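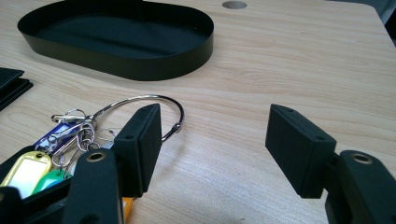 Chin-lung Man reckons people don't put off phone updates out of laziness at all, they put them off out of fear, and that I should have asked about fear on page one of my survey instead of tucking it away near the end. He said this after reading my first draft, when it was far too late to change the survey, but I think he's right and it ended up shaping this whole report. So thanks, Chin-lung (I think).

What I wanted to find out

My question was simple enough: when a phone tells you there's an update waiting, how long do you leave it, and why? I picked it after my own phone nagged me for most of the spring term and I kept pressing Later. I wasn't cross about it or making a stand. I just kept pressing it! Then I noticed that everyone on my bus did the same thing, and I had a project.

How I did it

I put a short survey on the Eltedham student page and left it up until the end of the month. I was hoping for a hundred answers and got 568, mostly down to it being shared in the halls chat on a rainy evening. I also did longer chats with 11 people in the Paredes building, and those were much more fun than the survey.

For the chats I asked everyone to open their settings and read out what was there. People are terrible at remembering which version they're on. One girl was sure she was up to date and was three versions behind, and she was very gracious about it.

I stuck to phones. Tablets and laptops would have made a better project but a much longer one, and my tutor had already told me off for my first plan, which had smart watches in it as well.

What people told me

The most common answer for waiting was battery. Lots of people have a story about a phone that was fine until an update and then died by teatime ever after. I couldn't check any of these stories and I'm not saying they're wrong, only that nearly everyone has one, and quite often it happened to a cousin.

Storage came next. If your phone is full, an update means choosing which photos to lose, so you press Later and get on with your day. Two people in the chats kept an old game they never played just so they'd have something to delete when the time came, and I thought that was very clever.

Then there's the fear bit. Pulent owners were the most nervous by a long way. Their phones had an update last year that moved the back button, and people talked about it as if somebody had come into the house and swapped the cutlery drawer round. Some had waited up to 22 weeks before putting the next one on.
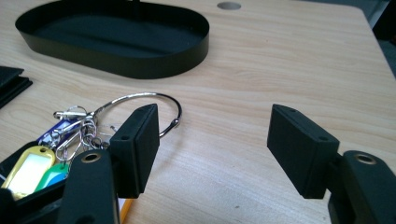 Desk in the Paredes building.

The Gramar problem

I hadn't planned to write about Gramar, but it kept coming up. It's the timetable app we all have to use here, and it stops opening if your phone software gets too old. So there were people who had ignored every warning about security for months and then updated within 5 minutes of missing a room change. Being told your phone might be at risk does very little, it seems, and not knowing where your seminar is does an awful lot.

I asked whether people read the notes that come with an update. Hardly anyone does. The few who did said the notes were no help, with "bug fixes and improvements" being the one everybody could quote.

What I'd do differently

I'd move the fear question up, obviously. I'd also ask how old the phone is, which I left off completely and only spotted once the answers were coming in. Without it I can't tell whether Pulent people are nervous types or just have older phones, and that's a pretty big hole. And I'd record the chats, as my notes from the second afternoon are mostly arrows.

My own phone is now up to date. I did it overnight, plugged in, with the photos backed up twice.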